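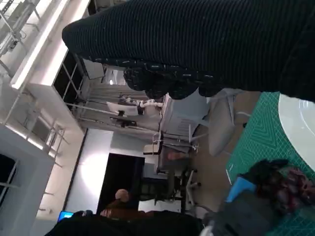 Hamgate's old knitting mill opens its doors for a winter of mending

COMMUNITY & CULTURE

HAMGATE, Saturday, January 25, 2025 — The Femwood Mill, which turned out socks and work jumpers from 1916 until the last machines were sold off, is getting its cutting room back. Starting next month the Tredow Textile Society will run free mending nights there for anyone in Hamgate with a hole in a favourite sweater, and we couldn't be happier to share the news!

The program grew out of a single evening in December, when the society put a few tables in the front hall and invited people to bring whatever was sitting in the bottom of the closet. The organizers had planned for a small crowd. They got 80 people, a lineup down the stairs and one very old curling cardigan that went home with new elbows.

"I thought we'd be finished by eight and home for supper," said Marlene Moura, program coordinator. "At ten o'clock there were still people at the tables swapping wool and asking when the next one was. So we had to find a bigger room, and the bigger room was right upstairs."

The cutting room has had its floor sanded and its tall windows reglazed over the fall. Heating was the big job. The work was paid for by a $1000 gift from Marinho Dry Goods on Wharf Street, a grant from the town and a great many bake sale squares (thank you to everyone who bought the date ones).

Mending nights run every Tuesday from 6:30 to 9 p.m. Each begins with a short lesson for those who want one. Guangming Gu will teach darning and Swiss darning on knits, including how to match the tension of ribbing so a cuff still stretches when you're done. Jurgita Liepiņa takes over in March with patching for woven cloth, lined coats and jeans. Regulars who already know their way around a needle are welcome to skip the lesson and get straight to it.

"Ribbing scares people," Gu said. "They'll fix a heel and then leave a cuff hanging by a thread for three winters. Give me an hour and some decent light and they'll be fixing their neighbour's as well."

Thread, needles, darning mushrooms and a good selection of donated yarn will be on hand. Please bring clean garments, and a lamp if you have one you like. Children over ten can come along with an adult.

The society is also looking for mill stories. Margus Ots is putting together a display for the stairwell and already has 600 photographs, pay slips and pattern cards from local families — he would love more, particularly anything to do with the night shift.

The first night is Tuesday, February 4. There's no need to register. Use the Canal Street door, as the front steps are still being repaired.

Media contact: Quang Trình, Tredow Textile Society, at the mill office on weekday mornings.

Recent news
Winter hours for the Hamgate reading room
Canal Street footbridge reopens to walkers
Wool swap returns to the Femwood Mill
Call for stallholders: spring makers' market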